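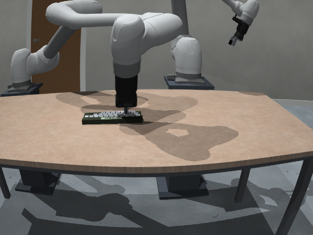 Paid testers wanted for the Undwood two-arm simulation kit

Prarholm is looking for people to test Undwood before it goes on general sale. Undwood is a software kit for practicing and recording two-arm tabletop tasks in simulation. You get a room, a table, two arms with grippers, a set of objects, and the tools to drive the arms and save what they do. No hardware is needed beyond your own computer and the hand controllers we lend you.

The current build has been used in-house for some time, mostly by the people who wrote it. They know which menus to stay out of. We need people who don't.

What you would be doing

Testing runs for 3 weeks in February. You install the kit, work through the task list, and send us the recordings along with a short written report at the end of each week. Most of the list comes from a task pack called Tian, and most of Tian is keyboard work: bring a gripper to a given key, press it, back off, go to the next one. Later tasks ask for short words and for handing the job from one arm to the other.

Each tester is asked for 200 recordings. Failed tries count toward the total as long as you mark them as failed. Please don't delete them. A missed key or a pushed keyboard is useful to us, and so is a note saying you had no idea why it happened.

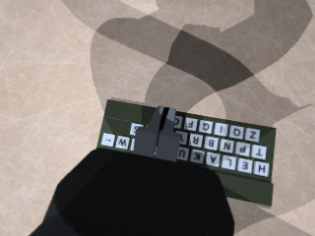 Close view from the gripper side in a keyboard task. The key letters read upside down from here.

You can switch between the room view and the close views at any time, or keep more than one open. Some people steer almost entirely from the close view and some can't stand it. We would like to hear which you settled on and how long it took. We also want comments on the shadows. They are on by default, they can make keys hard to read, and we have not decided whether new users should start with them off.

Besides the recordings, the weekly report should cover:

Installation, including anything you had to look up
Controller setup and any drift you noticed
Tasks where the instructions were unclear
Crashes, with the log attached
Anything you expected to find in the kit and couldn't

A page or so is enough. Plain notes are fine. 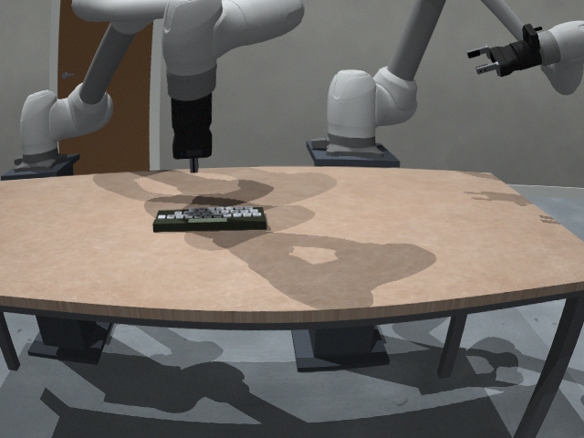

WHO CAN APPLY

You should be 18 or older and comfortable installing software on your own. Experience with robots is welcome but we don't require it, and we are holding places for people with none. If you teach a shop or engineering class, or run a small automation business, say so in your application, as those are the customers the kit is meant for.

You will need:

A desktop or laptop with a separate graphics card (the full hardware list is on the application form)
A steady internet connection for uploads
A desk where you can sit with both arms free
Enough written English to file the reports

Left-handed testers are especially wanted. The button layout was drawn up by right-handed people and has had very little use by anyone else.

Employees of companies that sell simulation software can't take part. Students can, but check first that your school allows paid outside work.

Pay and terms

The fee is $1,000, paid in two halves – the first after your week one report, the second when the controllers are back with us. We pay shipping both ways. Testers also keep a single-seat license for the finished kit.

Hours are your own. Plan on a couple of hours most days, more at the start while you get used to the controllers. Live help is available on Tuesday from 9 a.m. to noon, and by email the rest of the week.

Recordings belong to Prarholm and may be included in the sample library that ships with the kit. The library already holds more than 2,465 recordings. Your name is not attached to any of them. We record the motion of the arms and objects and your controller input. We don't record audio or video of you.

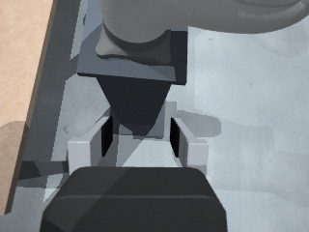 From a tester in the previous round: The first few days were slow going. I kept closing the gripper too early and I couldn't judge depth until I started using the close view and the room view together. The keyboard tasks got better after that. The two-arm ones I never got good at, and I said so in my reports, and I was paid the same. My one complaint is that the upload tool gives you no sign it has finished.

The upload tool now shows a progress bar and a message when the transfer is complete. Please check that it does so on your machine.

How to apply

Fill in the form on the Undwood page and answer the four short questions. There is no test and no interview, but we may write back to ask about your computer. Applications are read in the order they arrive. If you would prefer to try the kit before deciding, the Clornwood office has a station set up and you can book an hour on it through the same form. Bring your glasses if you use them for reading.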